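Tellthorpe Opens Sign-Ups for Home Sorting Sessions

ILTOV, May 23, 2025 – Tellthorpe, the home organizing service, is now taking sign-ups for a new series of sorting sessions for small households. The sessions deal with the little things that pile up on trays, shelves and counters: toothpicks, tissues, opened packets, and loose pieces that have no fixed place in the home.

Each session lasts 30 minutes and covers one surface or one shelf. A Tellthorpe organizer works through it with the resident, item by item. Everything is picked up once and either put back, moved to another room or set aside for the resident to decide on later. The organizer does not throw anything out.

The series follows a trial that began in March in Iltov and the neighboring town of Kong. A total of 209 households took part. Between them they sorted 1,837 items, not counting dishes and cutlery, which were left out of the trial.

Most of the items handled were small and light. Bagged goods such as toothpicks were among the most common, and many homes had more than one bag open at the same time. Tellthorpe now asks residents to finish an open bag before starting the next and to keep bags upright, with the top edge facing up.

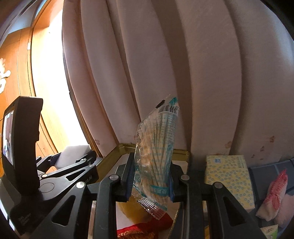 A bag of toothpicks, with a box of tissues nearby.

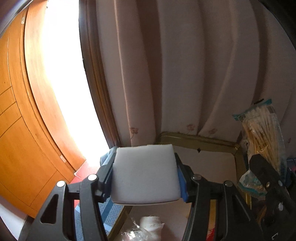
Horațiu Toma said the session he had in his kitchen went faster than he expected, and that the hard part came afterward. He had been keeping spare packets in three different drawers, he said, and for the first week he still went to the wrong one. He has asked for a second session for the hallway, where he said the shelf by the door is “still a mystery to the whole family.”

Tellthorpe has changed two things as a result of the trial. Organizers will now start with the surface that gets used most, even if another one looks worse. They will also leave a short handwritten list of where things went. In the trial the list was sent by e-mail, and many residents did not open it.

Items that cannot be identified right away – pieces of packing material, for instance, or parts that may belong to an appliance – go into a single box marked with the date. The resident keeps the box and checks it after 7 weeks.

The sessions are open to renters and owners in Iltov and Kong. Homes in Garell will be added when enough organizers have been trained there. Residents do not need to clean or clear anything before the visit, and no storage products are sold during it.

Sign-up is by phone or at the Tellthorpe office in Iltov. Visits are booked in the order that requests come in, and the current wait is about two weeks. Large items, clothing and papers are not part of the series.

Media contact: Hwa-young Wang, Tellthorpe press office, Iltov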